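Cell rules for two-arm teleop stations - what do you enforce?

lamar_ops
Nov 24, 2018
I'm writing the bench rules for our two-arm stations at Trundville. The draft is 18 lines and I want it shorter. The part we argue over is what may stay inside the rails while the arms are powered. Pictures are from the ornament task.
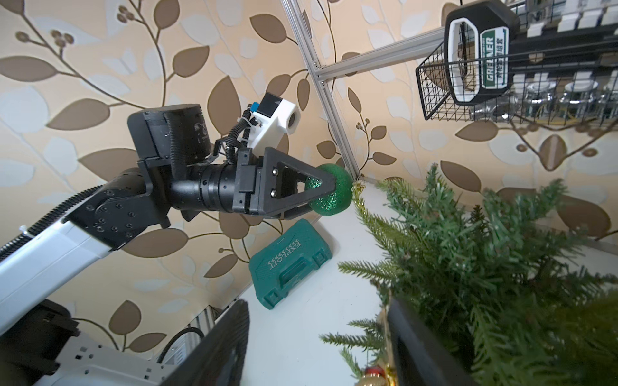
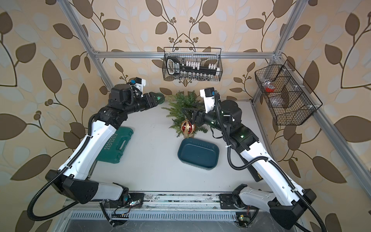
Ornament task, green ball in the gripper in both.

drotora_tech
I'd start with the tool case on the table. Our rule is task items only inside the reach of either arm. If it isn't in the task sheet, it goes outside the rails.

lamar_ops
The case is on the sheet as a fixed obstacle. Abhishek Dwivedi wanted clutter in the setup. I agree the rule should say so.

weibench
Then write it that way: "listed items only." A bare table rule gets ignored within a week. I would worry more about the baskets on the rails. We cap ours at 3 kg and check the hooks every February.

drotora_tech
I don't agree on baskets. Glass jars have no place above a work surface, cap or no cap. Ours came down and we lost nothing by it.

weibench
Depends on reach. If the arm can't get to the basket at full extension plus 40 mm, I leave it up.

lamar_ops
Yu-ting Liu measured reach for us last month, so I can use that. What about cable sleeves?

drotora_tech
Run both arms to their limits by hand before power on, and watch the loops. Retie anything that catches. Log it every 24 hours of run time.

lamar_ops
Adding that. I'll keep the jars question open until I have the reach numbers next to me.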